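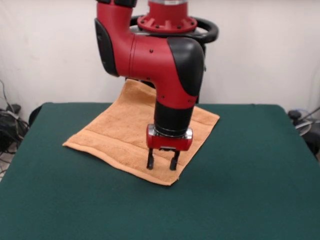 Chapter 4
What the Label Says and What the Cloth Does

Claims about absorbency are cheap to print and tedious to check, so most of them go unchecked. A shopper looking at two towels on a shelf has the colour, the price and a swing tag to go on. Terry cloth, such as the orange towel lying nearly flat on the dark green felt, is sold on the strength of its loops, and the usual story is that more loop means more water held. That may be so. It is also the sort of statement that gets repeated from one catalogue to the next until it sounds like a finding. This chapter asks what would count as evidence for it, and why so little of what is offered does.

Start with the word "absorbent". It can mean how much water a cloth holds once soaked, how fast it takes the water up, or how dry it leaves the skin. These are separate properties, and a towel may do well on one and poorly on another. When the Jarico range was relaunched in April, its brochure used the word in all three senses on a single page and gave a measurement for none of them. Its competitor Grastico did print a number, 500, in large type. Readers who took it for a measure of absorbency can be forgiven. It was the weight of the fabric in grams per square metre, and a heavier towel is a heavier towel.

Rattana Wattanapong and Beatrice Mutiso, whose study we return to in section 4.2, bought their samples over the counter and washed them before testing. The second step matters more than it sounds. New towels often carry a softening finish that repels water, so a test on cloth straight from the packet is partly a test of the finish. Of the claims they collected, 245 in all, most could not be tested as worded. "Thirsty" was a favourite. So was "hotel quality", which tells you nothing unless you know the hotel.

None of this shows that the manufacturers are lying. Some of their claims are probably true – we simply have no grounds yet for saying which. Keep that distinction in mind when you reach the Bakilana case, where a good many reviewers lost hold of it.

Before reading on, find a towel at home and write down everything its label claims. Strike out whatever you could not check with a kitchen scale, a clock and a jug of water.

Filed under: Textiles, Consumer Studies, Sample Chapters
We use cookies to remember your reading preferences. Accept all | Manage settings
© Purkden Educational. All rights reserved. Contact us | Back to top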